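第3章 Zivo短下肢装具を履いてみましょう(初回装着と最初の一か月)

受け取ったばかりのZivoを前に、早く履きたくてうずうずしている方も多いと思います。その気持ち、大歓迎です! この章では、袋から出して初めて足を入れるところから、靴選び、歩数の記録、お手入れまでをまとめました。第2章の「部品の名前」をまだ読んでいない方は、ふくらはぎベルト、足首ベルト、かかとパッドの3か所だけでも先に確認しておいてください。

この章は2025年2月14日の改訂版です。旧版をお持ちの方は、3-2の手順4と3-4の歩数の目安が変わっていますので、差し替えをお願いします。

3-1 始める前に用意するもの

・Zivo本体(左右の表示は足底の外側にあります)
・付属の薄手ソックス 2足
・かかとの開きが広い靴
・背もたれのあるしっかりした椅子
・手鏡(座ったままふくらはぎの裏を見るのに重宝します)
・記録ノート、またはIvierアプリを入れたスマートフォン

長い靴べらもあるととても楽です。Sorensenの柄の長いタイプは、装具の内側に当てても引っかかりにくく、装着教室でも毎回いちばん人気があります。手持ちの靴べらで足りていれば、買い足さなくて大丈夫です。

注意:足に傷、水ぶくれ、強いむくみがある日は初回装着を延期し、担当の義肢装具士に連絡してください。感覚が鈍い方は、ご家族など、皮膚の様子を一緒に見てくれる人がいる時間帯を選びましょう。

3-2 装着の手順

1. 椅子に深く腰かけ、両足の裏を床につけます。膝は直角か、それより少し深く曲げた姿勢がいちばん入れやすいです。

2. ソックスを履き、しわを足先からすねへ向かってなでるように伸ばします。ここは丁寧に! 土踏まずの小さなしわ一本が、夕方には赤い線になって残ることがあります。縫い目は指の先端から少し上へずらしておきます。

3. 本体のベルトを全部ゆるめ、後ろに大きく開きます。装具を床に立てて足を入れる方法と、装具を手に持って足に当てる方法の、どちらでもかまいません。片手で作業する方には前者をおすすめしています。

4. かかとを先に、奥までしっかり落とし込みます。つま先を軽く持ち上げ、かかとで床をトンと一度押してみてください。かかとパッドに包まれる感じがあれば合格です。旧版では「つま先を先に入れる」としていましたが、かかとからのほうがずっと安定するため改めました。

5. 足首ベルトを留めます。締め具合は、ベルトの下に指が一本入るくらい。金具に通して折り返し、面ファスナーを端まで押さえます。

6. ふくらはぎベルトを留めます。こちらは足首より少しだけゆるく。立ち上がるとふくらはぎが張るので、座った状態で「ちょっと物足りないかな」と感じるくらいがちょうどよく決まります。

7. 手鏡で後ろ側を見て、皮膚がベルトや本体の縁に挟まっていないか確かめます。

8. 靴を履きます。靴ひもはいったん下の穴までゆるめ、べろを大きく引き出してから、靴べらを装具のかかとに沿わせて滑り込ませます。

9. 椅子の肘かけか手すりにつかまって立ち、左右に体重を移します。ゆっくり十回。かかとが浮く、くるぶしが当たる、膝が後ろへ押される感じがあれば、座って手順4からやり直してください。

メモ:最初の数日は、全部で15分かかっても普通です。焦らなくて大丈夫。二週間もするとびっくりするほど手早くなって、朝の支度に組み込めるようになります。

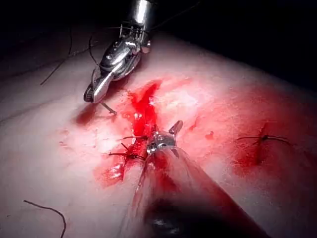
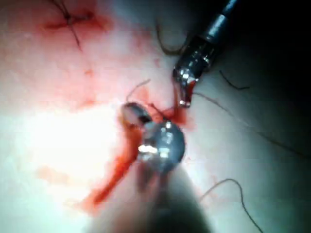 3-3 皮膚のチェック

装具を楽しく長く使うための、いちばん大事な習慣です。外すたびに、明るい場所で次の場所を見てください。

・くるぶしの内側と外側
・かかとの後ろと底
・小指の付け根
・土踏まず
・すねの前、ベルトの通る位置

うっすら赤くなっていても、外してから20分で消えるなら心配いりません。ベルトの跡が軽くつくのもよくあることです。スマートフォンで撮っておくと、昨日との違いがわかって、次の受診のときの説明もぐっと楽になります。

警告:赤みが20分を過ぎても残る、皮がむけた、水ぶくれができた、熱をもって腫れている、足先が冷たく色が悪い。このどれかに当てはまるときは使用を中止し、その日のうちに担当の医療機関へ連絡してください。パッドを自分で削ったり、ドライヤーで本体を温めて曲げたりするのは厳禁です。形が少し変わるだけで、別の場所に強い圧がかかってしまいます。

3-4 装着時間と歩数の進め方

初日は室内で一時間を上限にします。外して皮膚を確かめ、問題がなければ翌日は午前と午後に一時間ずつ。その後は一日ごとに一時間ずつ延ばし、担当者から指示された時間まで進めます。指示書にこの章と違う時間が書かれているときは、必ず指示書を優先してください。

歩数は、記録をつけるとぐんと面白くなります! 手順は次のとおりです。

1. Ivierアプリを開き、「装具」から「Zivo」を選びます。

2. 装着側(右・左・両側)を選んで「開始」を押します。歩数はスマートフォンを身につけている間だけ数えられます。ズボンのポケットか腰のポーチに入れてください。手提げ袋では数え漏れが出ます。

3. 外したら「終了」を押し、皮膚の状態を三段階から選びます。迷ったら悪いほうを選んでおきましょう。

4. 週に一度、グラフを開いて眺めます。一日ごとの上下は気にせず、週の平均が前の週からどう動いたかを見てください。

改訂版では、最初の一か月の目標を一日2,000歩に設定しました。到達が目的の数字というより、体調のよい日に「今日は行けるかも」と思えるための目印です。

装着教室に通っているWendell Fitzsimmonsさんは、第一週の平均が1,186歩でした。買い物の行きだけ歩き、帰りはバスに乗るやり方を続けて、第四週の平均は2,043歩。ノートの余白には、その日見かけた犬の種類まで書いてあります(柴犬の欄がとても充実しています)。歩数だけの表より、こういうノートのほうが続きます。ぜひまねしてみてください。

注意:前の週の平均から急に倍に増やすのは避けます。翌朝、膝や腰に痛みが残るようなら、二日ほど元の歩数に戻してください。

3-5 靴の選び方

装具の調子がいまひとつ、というご相談のうち、靴を替えたら解決したというものが本当にたくさんあります。見るところは四つです。

中敷きが外せること。外すだけで装具一枚分の余裕が生まれます。

かかとの高さ。Zivoは仮合わせのときに使った靴の高さに合わせて角度を決めています。それより高い靴では体が前へ、低い靴では後ろへ倒れやすくなります。靴売り場へは、仮合わせの靴を持っていって並べて比べるのが確実です。

開口部の広さ。ひもでも面ファスナーでも、つま先近くまで開くものが履きやすいです。

靴底。室内ではつるつるしすぎず、引っかかりすぎないものを。厚いゴム底は敷居でつまずきやすいので、家の中では薄めの底を試してみてください。

左右でサイズを変えるという手もあります。同じ型を二足買うのはもったいないと感じる方は、お店に片方ずつの販売があるか聞いてみましょう。

3-6 毎日のお手入れ

1. 外したら、やわらかい布を水で濡らして固くしぼり、内側を拭きます。

2. 汗の多い日は、中性洗剤を薄めた液で拭き、そのあと水拭きを二回。洗剤が残ると肌荒れのもとになります。

3. 乾いた布で水気を取り、風通しのよい日陰に立てておきます。ストーブの前、車のダッシュボード、浴室乾燥機は避けてください。6月の車内でも、窓を閉めきれば本体が変形するほど暑くなることがあります。

4. 面ファスナーに絡んだ糸くずは、使い古しの歯ブラシで一方向にこすって取ります。これは気持ちいいほどよく取れます!

5. ソックスは裏返してネットに入れ、洗濯機へ。柔軟剤は使わないでください。

かかとパッドは消耗品です。厚みが減って指で押しても戻らなくなったら、担当の義肢装具士を通じてClurkusの交換パッドをお求めください。色違いもそろっていますので、気分を変えたいときにもどうぞ。

3-7 こんなときは

歩くとキュッキュッと音がする
靴と装具がこすれている音がほとんどです。靴の内側のかかと部分に薄い布テープを貼ってみてください。足首の継手から音がするときは、油を差さずに点検を依頼します。

ベルトが途中でゆるむ
面ファスナーの毛羽立ちを確認します。歯ブラシで掃除しても留まりが弱いときは、ベルトだけ交換できます。

膝が伸びきってしまう、または急に曲がりそうになる
靴のかかとの高さを仮合わせの靴と比べてください。靴が同じなのに感じが変わった場合は、歩くのを控えて担当者に相談しましょう。

夕方になるときつい
むくみが出ているかもしれません。座って足を上げ、少し休んでから足首ベルトを締め直します。毎日続くようなら受診時に伝えてください。

アプリの歩数が動かない
「開始」を押したか、スマートフォンの動作記録の許可が入っているかを見ます。直らない日はノートに時間だけ書いておけば十分です。

3-8 最初の点検

お渡しから四週間後に、最初の点検があります。いつもの靴、ソックス、記録ノートをお持ちください。気になる場所があるときは、来院前に写真を撮っておくか、ソックスの上から洗濯できるペンで印をつけておくと話が早く進みます。

点検では継手のねじ、ベルトの縫い目、パッドの厚みを見て、必要ならその場で角度を調整します。「行ってみたい場所」も聞かせてください。坂道の多い町へ旅行したい、畑に入りたい、孫の運動会で立って応援したい。行き先がわかると、調整の相談がとても弾みます!

次の第4章では、階段と坂道の歩き方を扱います。四週間の点検を終えてから読み進めてください。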